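Teaching by Hand and at a Distance: A Conversation with Zineb Sqalli

We use cookies to improve your experience of this site. By continuing to browse you accept our cookie policy.

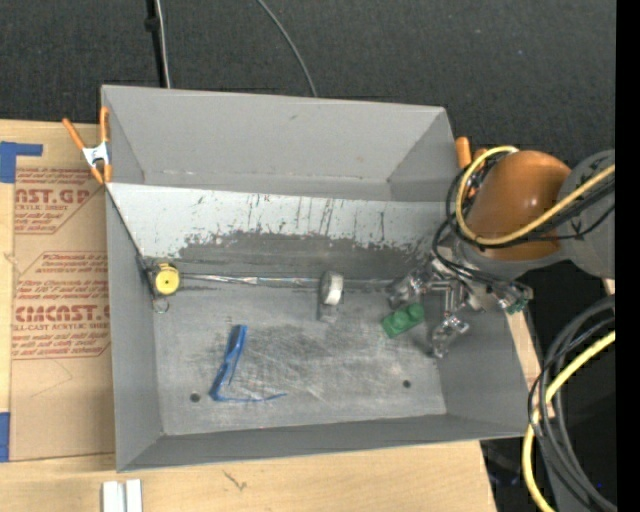 Rosângela Lopes holds that a robot should be taught by touch wherever touch is possible, and that remote control puts a sheet of glass between the teacher and the work. Zineb Sqalli has heard the argument many times. She leads the demonstration programme at Tivix, where staff show robot arms how to sort and pick up small loose articles from a bin, and she has come to a more divided view.

"Rosângela is right about the first week," she said. "When you take hold of the arm and move it yourself, you learn its weight and its limits very quickly. After that, your own hands begin to get in the way. You stand where the arm would like to go, and you push harder than the motors would."

The programme began with hand guiding alone. Each operator would lead the arm to an object, close the gripper, lift, and repeat the movement until the record was considered sound. The method remains in use for short tasks and for the training of new staff. Longer sessions are now conducted from a desk, using a hand controller built for Tivix by Skiditz.

Ms Sqalli described the change as a gradual one. The first controller was returned after 9 days on account of a delay between the operator's hand and the arm. "It was a small delay, but people started to wait for it," she said. "They moved, stopped, looked, and moved again. The robot learnt to do the same. We had a machine that hesitated before everything it touched."

The recordings from that period were set aside. A later model was accepted in February, and operators must now complete 17 supervised sessions before their work is entered in the main collection, which is held under the name Mosik.

Asked what makes a good demonstration, Ms Sqalli spoke first of the choice of objects. A green toy block with raised studs offers flat sides to the fingers. A roll of tape standing on its edge may be taken across the rim or from above, and a thin metal ring lying close to a wall gives the operator very little to hold. "I ask people to decide before they move," she said. "If you change your mind halfway down, that is in the record too."

She does not, however, wish every record to be clean. Of each 70 demonstrations in a set, three are begun deliberately from a poor position, with the gripper too low or turned the wrong way, and the operator is asked to recover. The practice was proposed by colleagues at the Abdelaziz laboratory, with whom Tivix shares its written procedures.

"A perfect record teaches the robot what to do when all is well," Ms Sqalli said. "I should like it to have seen somebody in difficulty."

On the matter of fatigue she was firm. Operators working by remote control sit still and look closely at one small area, and the quality of their movements falls before they notice it themselves. Sessions are therefore kept short, and no one may record after half past four in the afternoon. Hand guiding tires the shoulders instead — a complaint she hears most often from those who insist on it.

The disagreement with Ms Lopes continues, and the two have agreed to compare sets made by each method on the same objects. Ms Sqalli declined to predict the result. She did allow that, when an operator cannot explain why a grasp keeps failing, she still sends them to the arm to move it through the task by hand.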